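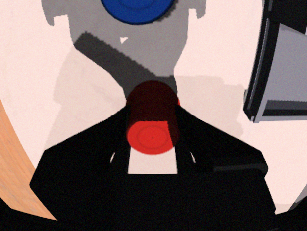 Abb. 3: Simulation, Sicht auf den Greifer mit rotem Zylinder

4.2 Aufnahme der Demonstrationen

Die Beispiele für das Lernverfahren haben wir ausschließlich in der Simulation gesammelt. Colton McKinnon steuerte den Arm per Tastatur, die übrigen Gruppenmitglieder prüften die Episoden. Bis Ende März lagen 979 Episoden vor, davon wurden 200 für die Validierung zurückgelegt. Gespeichert wurden je Zeitschritt das Kamerabild, die Gelenkwinkel und die Öffnung des Greifers.

Episoden, in denen der Zylinder beim Anheben verloren ging, blieben mit einer eigenen Markierung im Datensatz. Die Startposition wurde vor jedem Durchgang zufällig gesetzt. Das Training im Projekt Fakari beschreibt Abschnitt 5.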